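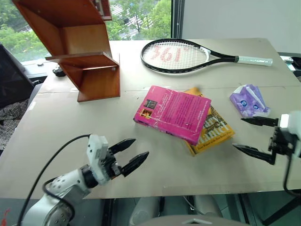 *Paperbacks and a racket on the cardboard-covered sorting table, Sodley.*

The woman who runs the swap table at the Sodley hall has been at it since 1990, and she talks the way she sorts, picking one thing up, telling you all about it, and then setting it down somewhere else entirely. She asked me to leave her name out ("everybody who needs me knows where I am"), and then she poured me a coffee and talked until lunch.

I asked her first about the cardboard. "Oh, I've always had cardboard down," she said. "A big sheet, as big as I can get. It saves the tabletop, and I can see what I've got against it. I get mine from the furniture store over in Jirgate, and they're very sweet about it."

Books are her first love. When I mentioned the pink paperback resting on the yellow one, she laughed and said she could spend a whole morning reading back covers. "I turn them over, I read what it's about, I look at the little photographs, and then I've lost half an hour! A yellow cover with a prize mentioned on it will go quickly, though. People do like a prize." By her own notebook she passed along 146 books last April, and nearly 100 of those were paperbacks.

Sports things are harder to place, she told me, and she gets fond of them – rackets most of all. The one with the black frame and the red 361° on its strings had her remembering the summer she took lessons on the old courts at Brendia. "I was terrible," she said. "I had a lovely time and I was terrible. So when a racket comes in I want it to go to somebody who'll take it outside."

She keeps 30 boxes under the stage, and the next swap is with the Ladefoged branch, who always send more jigsaws than anyone could want. "I'll take them," she said, getting up to look for the milk. "I always say I won't, and then I take them."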